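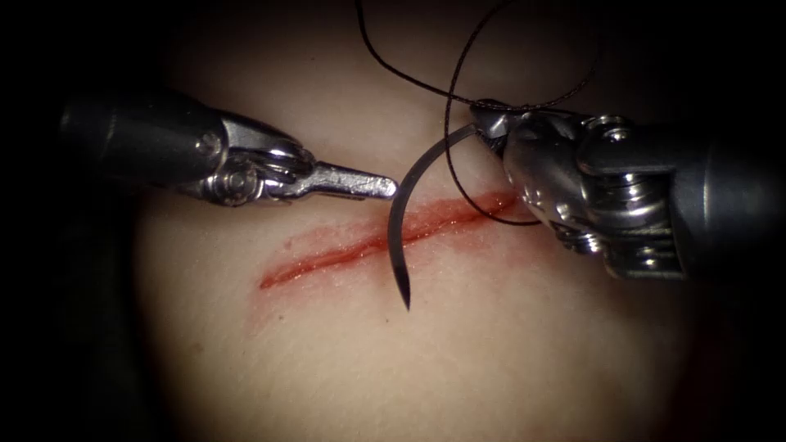
Print | E-mail

Student club to sew in public at Pisanico final

The Sturkumetti student robotics club has reached the final of the Pisanico Cup, a competition in which school-age and college teams program surgical robot arms to close a cut in a synthetic pad. The pad is paid nothing and has so far made no complaint.

The club's entry, Bosix, is a set of programs for a pair of instruments. One takes charge of the curved needle while the other stands by to receive it, a handover that club members describe as simple to draw on a whiteboard. The judges award marks for even spacing, neat knots and the state of the pad afterwards. Speed counts for very little, to the relief of everyone who has watched Bosix tie a knot.

"We thought the hard part would be the needle," said Johanna Kälin, who captains the team. "The needle is fine. The thread has opinions."

The students logged 964 practice stitches between the start of term and the end of March. A noticeboard in the corridor displays the worst 12, labelled and signed. Competition for a place on it is said to be fiercer than for a place in the final.

Ingeborg Rüegg, who teaches the evening class from which the club grew, said the members had joined for a variety of reasons, among them a timetable clash with badminton.

"They came wanting to build something that walks," she said. "I gave them a pad and a length of thread and told them to come back when it was shut. Most of them came back."

Pfister, a local engineering workshop, has supported the club with bench space and a kettle. It has asked for the kettle to be returned.

Eight teams will take part in the final, which begins at 10 am in the Pfister hall. There is seating for 200, and the stitching will be shown on a large screen. Admission is free. Visitors who are uneasy about needles may prefer the café, where there is a smaller screen.

Print this page
E-mail this page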